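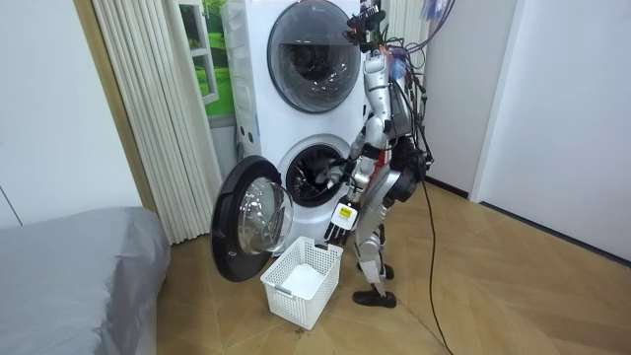
I've been complaining about laundry rooms for most of my adult life, so I'm very happy to tell you that Sakodach is opening one I'd like to spend time in. Our new shared laundry at the Zuvdale apartments opens to residents this April, and I've been in and out of it all through the fitting (mostly out, because the floor people were strict about shoes). We went for a tall white stack, one round door over the other, on a light wood herringbone floor, with a white plastic basket down by the machines for whatever comes out. Yes, wood in a laundry room! I had to argue for that one and I'd argue for it again.

**Zuvdale residents get a new laundry room this April**

My name is Lumturie Angelovski and I look after the shared spaces at Sakodach, so if something squeaks in a hallway, I'm the person you write to. For the past few years the thing people have written to me about most is the old basement laundry. It had one window that didn't open, a folding table that leaned, and a light on a timer that went off while you were matching socks. I used it myself when I lived on the third floor, and I still hum when I'm in the dark.

The new room is on the ground floor, next to the bike store, where the parcel office used to be. There are 208 apartments at Zuvdale and every one of them gets access with the same key fob that opens the front door. You don't need a new card or an app, and there are no coins. You can book a slot on the sheet by the door or just walk in and take your chances, which is what I'd do on a weekday afternoon.

We stacked the machines to save floor. The old basement had everything side by side, and once you'd set down a basket there was no place left to stand. Going up gave us room for a long folding counter, a hanging rail for shirts, and a deep sink for the things you'd rather soak first. The lower doors swing open wide, so you can pull out a big tangle of dark jeans in one go and let it drop into the basket. I tested this with my own jeans and a very large bathrobe, and the bathrobe has never had such an easy time of it.

Gervasio Medina drew up the room for us at Fletley, and he was very patient with me. I'd show up with a list, he'd cross out half of it, and then the half he'd crossed out would turn up in the next drawing anyway, only smaller. "Lumturie wanted a place where you could fold a fitted sheet without hitting a wall," Gervasio says. "I measured my own arms, and then I measured hers, and we made the counter longer." He's also the one who pushed for shelves at two heights, which I thought was fussy until I tried lifting a full basket onto the high one.

The floor was laid by Ševčík, and I'll admit I stood in the doorway and watched a lot of it. It has a sealed finish, and we'd still ask you to wipe up drips when you see them. Mops and cloths hang behind the door. Please don't drag the baskets, they scratch. Lift them or borrow the little cart.

A few practical bits, as I know I'll be asked:

- The room is open from 6 a.m. to 10 p.m.
- A wash costs the same as it did downstairs.
- Detergent is bring-your-own, and there's a shelf if you want to leave yours with your apartment number on it.
- Lost socks go in the wire tray by the sink. I empty it once a month.
- The basement laundry stays open for two weeks after the new room opens, then it becomes storage.

The whole project came in at 40 days from first hammer to last coat of sealant, and I want to thank everyone on the ground floor who put up with the noise. There'll be coffee and something sweet in the room on opening morning. Bring a load with you if you like, I certainly will.

**About Sakodach**

Sakodach manages apartment buildings and the shared rooms inside them, from laundries and bike stores to the odd roof garden. Zuvdale is our largest building.

**Questions or a visit**

Write to Lumturie Angelovski at the Sakodach front office, or stop by the desk at Zuvdale. Press visits before opening are welcome, and shoe covers are in the box by the door.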